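Flustau opens Morkance planning service to hospitality and care buyers

28 July 2018 – Flustau today opened Morkance, its equipment planning service, to outside buyers. Morkance lets an organization test a household or kitchen robot in a simulated room before it signs a purchase order. Until now the service was used only on Flustau's own projects.

A buyer sends in a floor plan and a list of the jobs it wants done. Flustau builds the rooms, puts in the furniture and appliances, and runs the jobs with a model of each robot on the buyer's shortlist. The buyer gets back a report with a suggested equipment list, a budget sheet and a schedule for delivery and training.

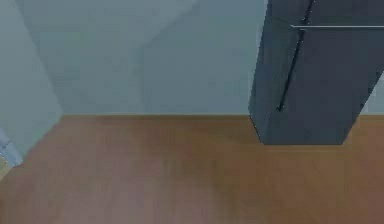
Issued by: Flustau Equipment Planning Department

The first outside customer is Mạch, which runs guest apartments and a small group of assisted living homes. Mạch has set aside money for robots that can clear tables, carry cups and bottles, and put things away in kitchens that people are also using. It asked Flustau for help after getting two quotes that could not be compared. One priced the robot arm alone. The other rolled the arm, the mobile base, three years of service and the spare batteries into a single monthly figure.

"We had a number from each supplier and no way to tell what we were paying for," said Châu Mạch, who handles purchasing for the company. "What I needed was the full cost for one kitchen, and then the full cost for all of them. Those are different questions, and the second one is the one my board asks."

Flustau ran 602 simulated table-clearing jobs for Mạch over the spring, split between the two shortlisted machines. The runs covered different table positions, chair positions and object types. Each job was logged with the time taken, the number of times the arm had to stop and plan again, and whether a person would have needed to step in.

The results changed the order. Mạch had planned to buy one robot for each building and share it between floors. The report advised starting with two units in one building and holding back the rest of the budget until those had been in service for a full quarter. It also moved money out of the hardware line and into fitting work, mainly for charging points and wider clearances next to tables. Mạch accepted both changes.

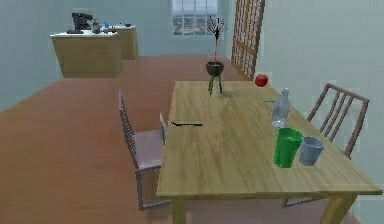
Dining table and kitchen counters in a simulated apartment. Credit: Flustau.

Sơn Tô, who leads the planning team at Flustau, said most budgets the team sees leave out the room. "People price the machine and forget the chairs," Tô said. "If a chair is left pulled out, the base may have to take another path, and that adds time to every job. You can find that out in a model for very little. Finding it out after delivery is expensive, and by then the supplier has been paid."

Tô said the simulated runs do not replace a site trial. Grip on real surfaces, battery wear and noise still have to be checked on the actual machine, and the Morkance report lists these as open items with a suggested sum to hold back for each one.

What the service includes

A standard Morkance plan covers up to 200 square meters of floor space and two robot models. Buyers can add further models or a second site for an extra fee. Each plan includes around 1,000 simulated jobs, and buyers may use any that are left over within 12 months, for example to test a new layout or a software update.

The budget sheet separates purchase price, lease price, fitting work, staff training, service, spare parts and end-of-term removal. It can be exported to Jivametti, the asset planning package that Mạch already uses – other formats are available on request.

Flustau does not sell robots and takes no commission from suppliers. Its fee is the same whatever the buyer decides, including a decision not to buy.

Availability

Orders for Morkance plans open in August. Buyers should have a floor plan to scale, a list of the furniture that will stay in the room, and the names of any models already under review. Buyers without a shortlist can ask for a half-day planning session first, and the cost of that session is taken off the price of a full plan.

About Flustau

Flustau plans automation equipment purchases for hotels, care homes and shared housing. Its work covers needs reviews, simulated testing, tender documents and delivery schedules.

Press questions and requests for a sample budget sheet should be sent to the Equipment Planning Department, attention Sơn Tô.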